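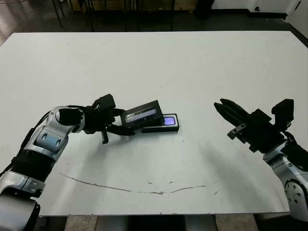 White table, dark gadget held up on the left.

05/02/2026

Spent the whole evening reading about trebuchets again, when I'd promised myself I would do the ironing. The library finally got hold of the siege book I asked for back in October, a fat thing printed in 1997 with the plates all bunched in the middle, and I haven't been able to leave it alone!

The chapter I wanted is the one on Brinesholm. I've walked round what's left of that castle more times than I can remember (mostly nettles, and one good corner of wall) and I'd always been told it gave in because the well went bad. The book says the well was fine. What did for them was a single big machine up on the ridge, set to the same mark day after day, dropping stones on the one stretch of wall until it slumped into the ditch. It took 26 days. I keep thinking about the people inside, hearing the arm creak and then just waiting for the thump.

I hadn't understood how much fiddling went into it either. You can change the weight in the box, or the length of the sling, or the bend of the little hook that lets the sling go, and the hook matters far more than I'd have guessed - a touch too straight and the stone goes up and comes down on your own side. And the stones had to match!

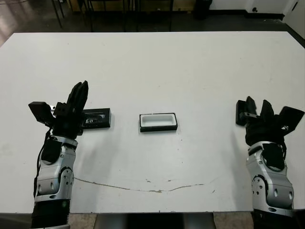
So they had masons up there all day dressing them to size, which must have been a miserable job in the rain, and carts going back and forth to the quarry at Paseck for more. There's a page of the quarry accounts copied out at the back and I read every line of it. Rope, grease, nine oxen, more rope. Somebody was paid extra for working through a feast day.

I do want to try the small one again. My last go had a beam as long as my arm and threw a potato seven paces, mostly sideways. I think the sling was too short, and the Woo kit I took the trigger from was never meant for anything that heavy. I've put a new length of cord in my Jikix basket but haven't paid for it yet, in case there's some in the shed.

Bed now, far too late. The book's due back in a fortnight and I still have the whole part on mining under walls to get through. Ironing tomorrow.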